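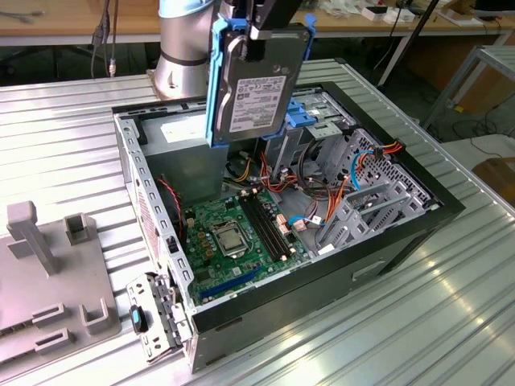

Rhodri Gethin asked at the end of last session why we bother comparing grippers at all when the arm does the hard part, and couldn't we just buy the strongest one and squeeze. Great question, and it gets us straight into Unit 4!

Squeezing is the easy bit. A drive in a plastic caddy has a shell that flexes, and the harder you pinch it the more it bows, so the tabs stop lining up with the bay. You want enough force that the drive doesn't swing or slip when the arm slows down, and then no more. In our November runs the Plukden fingers held the caddy happily at 22 newtons. At 40 the drive still went in sometimes, but you could hear the plastic complaining (listen for it in the lab, it's a lovely diagnostic).

What we compare this week

Plukden: parallel jaws, flat pads. Very repeatable. Unforgiving if the caddy sits crooked when you pick it up.

Fumholm: parallel jaws with soft ribbed pads. The pads give a little, so the drive can find its own way into the rails. They also let it tilt, so watch your approach angle.

Each pair does 102 insertions per gripper, same arm, same speed, same case. Write down every miss and where it happened: at the pick, on the way over, at the mouth of the bay, or in the last bit of travel. Please don't lump them together as "failed"! The last group did, and we lost the most interesting part of the data.

Before you start

Zero the force sensor with the gripper empty. Set arm speed to 70 percent on the Prothero controller. Keep the cables inside the case clear of the path down to the drive cage. A loop of wire under a caddy feels exactly like a tight rail to the force sensor, and I have been fooled by it more than once.

Think about this for next time: if the soft pads miss less often at the bay but more often at the pick, which gripper would you choose, and could you fix the pick with a better fixture? Bring a sketch.

Filed under: Course Notes > Robotics Lab > Grippers

Questions about this handout: Julián Benítez, lab office | Back to top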